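Contents | Previous | Next | Glossary

Chapter 8: The First Client Meeting

Consultants are told to arrive with answers. I doubt it helps. When Lise Marchand first sat down with the Nalotville office of Drimer, she brought 177 slides and a labour estimate. The client had one question - who would be on site in December?
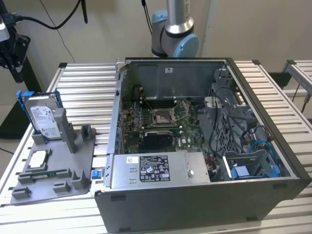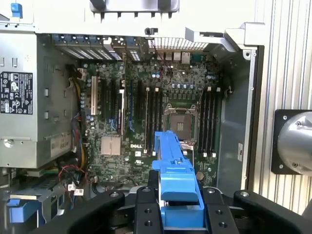
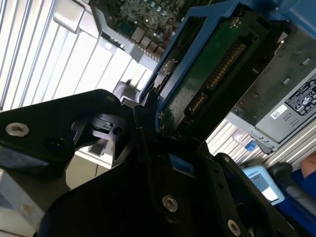 Fig. 8.1 Hardware work. The opened tower is seen in the first two views.

Marchand got to slide six. Treat any theory of "rapport" in this chapter with the same suspicion.

Filed under: Consulting Practice

Related chapters
Scoping the Work
Billing Disputes: The Sellel Case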